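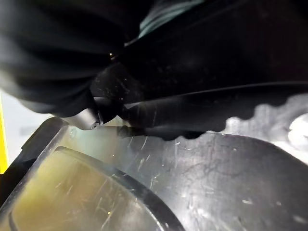

Wrist view: dark fabric gathered at the base of the gripper finger.

Fabric Handling: Tips for Teaching by Hand and by Remote Control

The following guidance is issued by the Preldale training workshop to all persons who record fabric tasks, whether by guiding the arm directly or by operating it from the remote station. It was revised in October by Britt-Marie Hellström and Dwayne Dvorak.

Before recording

Shake out each garment and lay it on the bench in the state in which the arm will later find it. A neatly pressed shirt teaches very little about a laundry pile. Dark cloth hides its own folds, so set the lamp to one side and check the wrist view before the first attempt.

Wipe the lens with a dry cotton cloth. Lint should be removed from the finger joints with a soft brush. Do not use compressed air near the wrist.

Guiding by hand

Hold the arm behind the wrist and keep your own fingers out of the wrist view. Approach the cloth slowly, close the gripper, and pause for a moment before lifting. Operators who hurry the pause tend to produce recordings in which the grasp cannot be told apart from the lift.

Take up a modest fold. When cloth bunches around the root of a finger, open the gripper fully and draw back along the line of approach. Pulling sideways strains the joint and may tear a seam.

Working by remote control

Use the wrist view for the last part of the approach and the overhead view for everything else. Reduce the speed setting to 6 before closing on thin material. Should the picture lag, stop and wait — do not correct a movement that has not yet appeared on the screen.

Keeping recordings

Failed grasps are to be kept and marked as such. The towel set now holds 2476 recordings, of which 69 were set aside for missing labels. Questions about labeling should be directed to Ottar Forsberg at the Preldale front desk before 4 p.m.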